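Notes for my talk at the Lellside craft and shop evening, 4/11/21
Packing small gifts in paper bags
Annatjie Swanepoel

Start slowly. People are still finding their chairs. Say good evening, say thank you to Lellside for the invitation and for the tea.

Who I am: I had a small sweet counter in Honham for 11 years, and now I pack gift bags to order from my home in Murnwood. English is my second language, so if a word is wrong, please ask me and I will try another one.

Tell them the plan. The talk is 18 minutes, then we pack together. Each table has paper bags and a bowl of sweets. Please do not begin before the end of the talk (smile here, they will begin anyway).

First part — the bag.

I like the white paper bag with a printed pattern outside. Pink flowers are good for nearly every person, from a teacher to a grandmother. The paper can be thin, and then the print shows a little on the inner side also. Some customers think this is a fault. For me it is pretty, and it costs less.

Open the bag fully before you put anything in. Put one hand inside and push the corners of the bottom out. A bag which is half folded makes everything lean to one side. Show this with my own bag, and do it two times, because the back row cannot see the first time.

Second part — what goes in first.

Sweets in their own packets should stand upright, with the fronts turned the same way if there is room. Choose packets which are not the same colour. A mint one in teal and white next to a tea and apple one in green and yellow looks fresh, and the person sees at once that there are two tastes. If one packet is narrow, let it lean on the wider one.

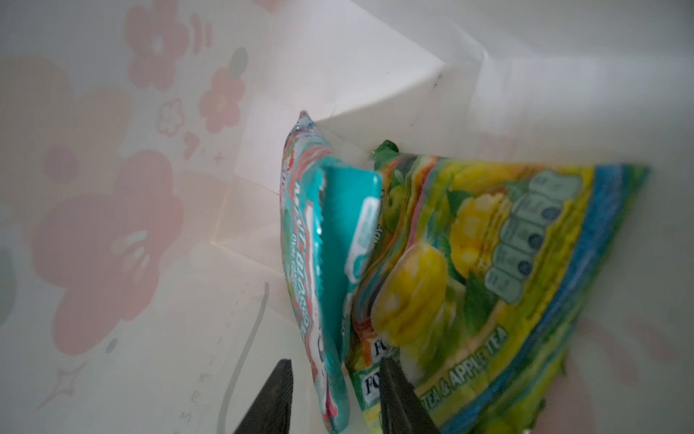 Should I take the sweets out of their packets and put them loose in the gift bag?
Leave them in the packets. They keep better, the person can read what is inside, and nothing sticks to the paper.

Somebody will ask about this, they asked in Honham and in Frota too. If there is time, tell the story of the toffees in July. Short version only!

Third part — weight and handles.

Pick up the bag by both handles when it is packed, and hold it for a moment over the table. If the bottom goes down in the middle, take one packet out. Thin rope handles look nice but they can cut the fingers when the bag is heavy, so I keep heavy jars for another kind of bag.

Straighten the top edge with two fingers, from the middle to the corners. A few small creases do not matter.
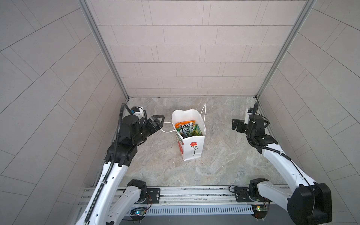 Tissue paper comes last. One sheet is enough. Hold it in the centre, shake it one time, and put it in with the points up. When I began I used three sheets, and the sweets disappeared under it like under snow.

Prices, if they ask: at my counter a packed bag was 138 in the old price book, which was in pence. I do not give today's prices in a talk. They can take a card from the table near the door.

Drink water here.

Last part — packing together. Ask the tables to make one bag each. There are 60 packets in the boxes, so they can choose freely. Walk between the tables and look at the handles first. Remind them to write the name label before they tie it on — on the bag the pen goes through the paper.

Collect the scissors at the end. Last time I went home with two pairs less.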